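Section 6: Joint faults and loss of balance

This section covers what to do when the robot stops on a joint fault, when it loses balance, or when a limb moves in a way you did not ask for. It replaces the one-page fault sheet issued with the first Penham units. If you still have that sheet pinned up, take it down. The reset order on it is wrong for any unit running the Mazza controller.

Read 6.1 and 6.2 before you need them. The rest can be read with the robot stopped.

6.1 How the robot stops

There are two kinds of stop.

Soft stop. The controller detects a fault and holds every joint where it is. The motors stay powered. The status line on the operator screen reads HOLD, followed by a joint name and a code. The robot may lean or shift slightly as it holds.

Hard stop. Someone presses the stop button on the handset, or the controller loses contact with a joint. Power to the motors is cut. The arms drop under their own weight and the legs will fold unless the robot is supported.

CAUTION: A robot in soft stop is live. Do not put your hands on it, lean across it or try to straighten it by pushing on the torso.

CAUTION: A hard stop on a free-standing robot will bring it down. Use it without delay if a person is at risk. In any other case, get the support frame in place first.

6.2 Clear distance

Keep everyone two metres from the robot whenever the motors are powered. Measure from the tips of the hands with the arms held out level.

Loose furniture on castors should be rolled out of this area before power-up. In a fall at the Galodance workshop in January, the robot caught a trolley on the way down and pushed it into Horacio Olivares, who was standing well outside the marked line. He had a bruised shin and the left wrist of the robot had to be replaced. The distance would have been enough if the trolley had not been there.

6.3 Responding to a joint fault

Two people are needed. One works at the operator screen and keeps the handset. The other works at the robot.

1. Call out "holding" so that everyone in the room knows the robot has stopped.

2. Read the full status line and write down the joint name and the code. The code is lost when the controller restarts.

3. Check which foot is carrying the weight. The load bars on the screen show this. If either bar is flashing, treat the robot as about to fall and keep clear.

4. Bring the support frame up from behind and fasten both straps at the shoulders. Take up the slack until the straps are firm. Do not lift.

5. Press the stop button on the handset. The load will go on to the straps.

6. Wait 30 seconds before touching any joint. The drives keep a charge after power is removed.

7. Switch off at the supply and hang the lock-out tag on the switch.

Note: Step 4 comes before step 5. The old fault sheet had them the other way round. 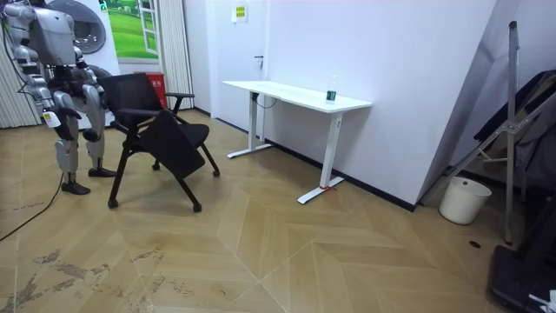

Once the tag is on, the person at the robot can move the faulty joint by hand. It should turn smoothly through its whole range with an even drag. Grinding, a hard spot or free play means that the joint must not be powered again until it has been looked at by a service engineer.

If the joint moves freely, the fault is more likely to be in the wiring. Go to 6.4.

6.4 Checking the cables

Most of the repeat faults reported to us have been traced to cables. The usual pattern is a joint that works when the arm is down and drops out when it is raised, or a leg that faults only on a turn.

1. Follow each outside cable along its full length, from the plug at the robot to the plug at the far end. Feel for flat spots and stiff sections.

2. Check that there is enough slack at the shoulder for the arm to reach its full height.

3. Check that no cable on the floor lies where a foot could come down on it. Move the cable behind the robot if there is any doubt.

4. Unplug the cable to the faulty joint and look at the pins. A bent pin can be seen more easily with a torch held to one side.

5. Refit the plug and turn the collar until it clicks. Pull gently on the plug body, never on the cable.

CAUTION: Do not tape over a damaged cable and carry on. Replace it.

6.5 Restarting

1. Leave the support frame attached.

2. Remove the tag and switch on at the supply. Only the person who hung the tag should remove it.

3. Choose Slow Start from the service menu. This limits every joint to 10 per cent of its normal speed.

4. Run the faulty joint up and down its range six times. Stop at once if the code comes back.

5. Run the stand test. The robot should hold still for up to 200 seconds with the straps slack, and the screen will show when it has passed.

6. Undo the straps and roll the frame back.

If the same code appears twice in a day, leave the robot tagged out and contact service. Clearing the code a third time is what led to the hip failure on the Inar unit. The drive had been overheating on each restart, and the fault log had been wiped before Javiera Aravena was able to read it.

6.6 Reporting

Fill in the fault form before the end of the shift, including for faults that cleared first time. Give the joint name, the code, what the robot had been told to do, and the type of floor. Send forms to Annelies Van den Broek. Urgent faults go to Ikhsan Ngui by telephone.

Section 6 last revised August 2019.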